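Home | Features | Shop Floor | Archive | Subscribe

Open House at Noment: An Arm That Practices on Screen

November 2024

The line for coffee was longer than the line for the robot when Noment opened its doors to the public. The company rents 8 rooms on the second floor of the old Fisport building, and 80 visitors had signed up for the morning session.

Most of the work shown that day took place in simulation. Noment builds a virtual room, puts an arm in it and has the arm try to pick something up. Each run starts with the part turned a different way. The demonstration used software called Grullico, and staff ran 186 tries while we were there, with the results listed on a side monitor.
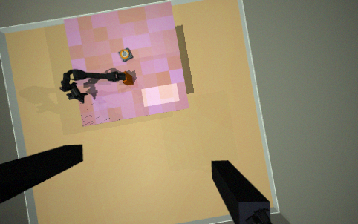

The simulated arm and its target on the pink tiled mat, viewed from above.

Changing the floor and the light is part of the routine. An arm trained on one plain surface tends to do badly on another, the guide said, so the colors get shuffled often. A visitor asked why the mat was pink. The software picked it.

After a break we moved to the Afridi room, where five desks are set aside for people who review failed grasps. They play each one back slowly and tag what went wrong. It is quiet work, and the group thinned out before the end.

Noment plans to hold another open house next spring. Parking is behind the building.

Comments (3)

toolcrib_ray: Went to this. Wish they had shown more of the failures.

mbell: Is Grullico sold to schools?

Ottoline5: Parking lot was full when we got there.

Contact us | Copyright 2024 | Back to top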